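Plillorau Centre for Applied Automation
Thread – Open day at the handling laboratory

1/ Our annual open day was held on 28 Sep 2023 at the Gukora building. We were pleased to welcome 195 visitors over the course of the day, among them pupils, local employers, families and a good number of former trainees. The posts that follow set out what was shown and answer the questions most often put to staff.

2/ The ground floor was given over to the handling laboratory. Visitors were taken through in groups, each with a guide from the Centre. We thank everyone who waited patiently in the corridor during the late morning, when the groups ran behind time. Next year the entry slots will be spaced further apart.

3/ The main demonstration concerned the picking of packaged goods. An arm is asked to find an item, close its fingers on it, lift it and set it down elsewhere. The task is simple to state. Boxes, pouches and tubes all behave differently when gripped, and a grip that suits one may crush or drop another.

4/ Charito Tolentino, who leads the handling programme, gave the introduction to each group. She explained that the work shown is part of our Stirka project, which studies how machines can handle everyday shop goods of mixed shape and size. Stirka began in August of last year and is planned to run for 3 years.

5/ Several visitors asked whether the demonstration had been prepared specially for the public. The items and the tasks were those used in the ordinary working week. Guides had been asked to let the groups see failed attempts as well as good ones, and to say plainly when an attempt had failed.
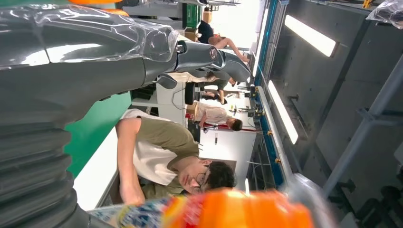 6/ Stirka is concerned first of all with contact – the moment at which the fingers meet the pack. Much of the public discussion of robots is about speed, and speed matters a great deal in a warehouse, but an arm that arrives quickly and grips badly is of little use to anyone. The question we heard most often was about the clear plastic film wrapped around the arm. Covering of this type helps to keep dust and spills away from the joints, and it can be replaced at little cost. Visitors also asked why the hand has only two fingers. A hand with fewer fingers has fewer parts to control and maintain, and for a large share of packaged goods it is enough.

7/ A further question concerned the labels on the packs. Printed labels can help a vision system to recognise an item, but they may be creased, turned away or hidden by the hand itself. For this reason the project does not rely on the label alone. Shape and colour are also taken into account.

8/ Upstairs, the Petrenko Room was used for talks. There were 2 sessions, one on careers in automation and one on safety at work. Both were full. We apologise to those who could not be seated. The slides from the careers session may be requested from the front desk or by replying to this thread.

9/ The safety talk covered the rules that apply in the laboratory: who may start a machine, how a stop is called, and what must be checked before work begins again. Any member of staff or trainee may call a stop, whatever their grade, and is not required to give a reason at the time. This point drew a good deal of interest from employers.

10/ Many parents asked about routes into the field. The Centre takes trainees from school leaving age upwards. Good mathematics is helpful. So is practical experience of any kind, including bicycle repair, sewing, model making and electrical work at home. Applicants are not expected to have used a robot before.

11/ On the matter of jobs, which was raised in nearly every group, the Centre's position has not changed. Automation alters work, and in some places it removes it. Employers who introduce it should speak to their staff early and should set aside time and money for training. We were glad to hear differing views on this, including some firmly held ones.

12/ Visitors were invited to complete a short comment card, and we received some 53 of them. Most were kind about the guides. The most frequent criticism was that the commentary could not be heard at the back of each group. Portable speakers will be tried at the next event. Two cards asked for more seating on the ground floor, and this will be looked into.

13/ One card asked whether visitors might operate an arm themselves. At present this is not possible in the handling laboratory. A small training arm was available in the entrance hall, where younger visitors stacked foam blocks under supervision, and we hope to offer longer turns on it in future.

14/ School groups wishing to arrange a separate visit should write to the Plillorau education office, giving the age of the pupils, the size of the group and any access needs. Visits are free of charge. The laboratory is reached by a level entrance at the side of the Gukora building, and there is a lift to the Petrenko Room.

15/ Lost property from the day includes a child's grey glove, a pair of reading glasses in a soft case and an umbrella. These are held at the front desk and may be collected during opening hours.

16/ The Centre thanks its trainees, technical staff and guides, and all who came. A longer written account of the Stirka demonstration, with the questions received and fuller answers from Charito Tolentino and her colleagues, is being prepared and will be linked from this account when ready.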